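Windberg's bag ban gets a second go, with the same holes in it
November 11, 2020

Windberg council has voted to bring back its ban on plastic checkout bags, eight months after the first attempt was shelved in March. Shops in the town centre will have until the new year to run down their stock. After that, a paper bag will cost shoppers 15 cents, and a cloth one whatever the shop thinks it can get.

The council says the town will use 4,000 fewer plastic bags a week. It is a nice round figure, and the report behind it does not say how it was reached. Staff confirmed that no count was done at any checkout in Windberg, and that the number was adapted from a study prepared for Fotcombe, a bigger place with two supermarkets and a very different main street.

Fotcombe's own ban has been running for almost 17 months. Its council calls it a success, though it has yet to publish anything on how many bin liners residents now buy to replace the free bags they used to line the kitchen bin with. Windberg's report gives that question one sentence.

Then there are the exemptions. The list has grown to 13, up from four in the March version, and takes in butchers, bakeries, dry cleaners, market stalls and anything sold hot. Produce bags on a roll are also fine. A shopper could still leave the centre with an armful of plastic and break no rule.

Anetti, the grocery chain with the largest store in town, has welcomed the vote. It would – the chain already sells its own cloth bag under the Vi label and keeps the money from every one. Smaller traders asked for help with the cost of switching and were told to wait for the budget.

Council has also declined to say how often a cloth bag needs to be reused before it beats the plastic it replaces. The answer depends on the fabric and how it was made, and the report covers neither.

Fines will not apply in the first year. A review is promised, with no date attached.
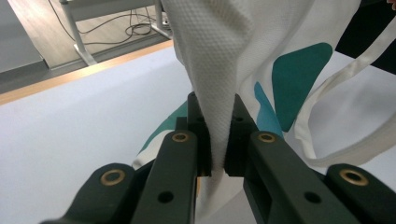
A white canvas tote bag on a tabletop.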